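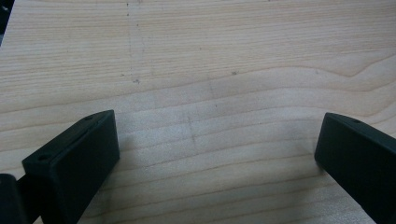

Madera clara y dos dedos negros, uno a cada lado.

Memoria del proyecto: Prunis, un juego de plataformas con muy mala leche

Cuando nos pidieron elegir tema para la asignatura de desarrollo de videojuegos yo lo tuve claro desde el primer minuto: quería hacer un plataformas difícil, de los de morir mucho y volver a empezar al instante. Llevo jugando a cosas así desde pequeña y siempre había pensado que hacerlas tenía que ser fácil (un muñeco que salta, unos pinchos, ya está). Pues no, madre mía.

Prunis cuenta la historia de una ciruela que quiere salir de una fábrica de mermelada. Lo programé con Brultero, el motor que usamos en clase, y los gráficos los dibujé yo en una cuadrícula bastante pequeña, más que nada porque dibujo fatal y así se nota menos. El juego tiene 14 niveles y se controla con dos botones y las flechas.

El salto

Me pasé casi todo octubre con el salto. La primera versión era físicamente correcta y se sentía horrible, como si la ciruela pesara lo mismo que una nevera. Al final hice trampa, como hace todo el mundo: la gravedad es mayor al caer que al subir, y si sueltas el botón a medio salto la ciruela frena. También añadí un margen para saltar cuando ya te has salido del borde. Empecé con 200 milisegundos y era ridículo, parecía que caminabas por el aire, así que fui bajando hasta que dejé de notarlo.

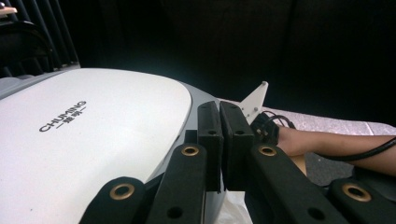 Los rótulos dentro del juego me dieron más guerra de lo que esperaba. La fábrica está llena de máquinas y yo quería que cada una llevara su marca (Sundqvist en las prensas, Skelus en las cintas transportadoras), pero con mi fuente de píxeles no se leía nada. Acabé copiando la idea de las carcasas de verdad, como esa blanca donde pone CHUMING en mayúsculas gris oscuro, con los caracteres chinos justo debajo entre dos rayitas. Letras oscuras sobre plástico claro, mucho espacio libre y a correr. Rehíce todos los rótulos en una tarde y el nivel de las prensas ganó muchísimo!

Los fondos

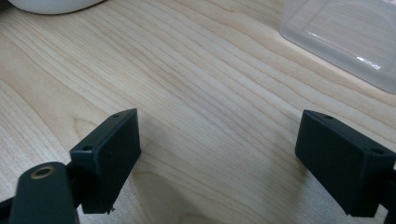
Para los fondos probé primero con ladrillo, que es lo típico, y el jugador confundía los ladrillos del fondo con las plataformas. Un desastre total: la gente saltaba hacia cosas que no existían. Luego pasé a una textura de madera pálida, con la veta fina en diagonal y alguna raya más oscura y un poco ondulada, igual que en este tablero, y cualquier cosa casi negra que pongas delante se distingue enseguida. Desde entonces los pinchos y los bordes peligrosos van todos en verde muy oscuro. La ciruela sigue siendo morada, por supuesto.

Las pruebas

Jugaron 10 compañeros de clase y el juego guardó las muertes de cada partida. En total salieron 362, casi todas en el nivel de las cintas, que a mí me parecía facilito porque lo había jugado mil veces. Moví dos plataformas y quité una sierra. Una compañera me dijo que el sonido de la muerte le daba hambre, y ese comentario lo dejo aquí porque me encantó.
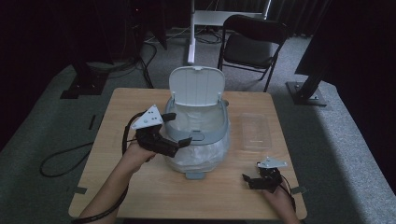
Aula de proyectos, noviembre

Me quedan cosas pendientes. El jefe final (una tapa gigante que se abre y se cierra) a veces se queda atascado si mueres justo cuando baja, y todavía no sé por qué. Creo que es un temporizador que no se reinicia, pero lo he mirado tantas veces que ya no veo nada. Tampoco me dio tiempo a meter mando, solo teclado. Si sigo con el juego en el segundo cuatrimestre, empezaré por el mando y después haré un modo contrarreloj.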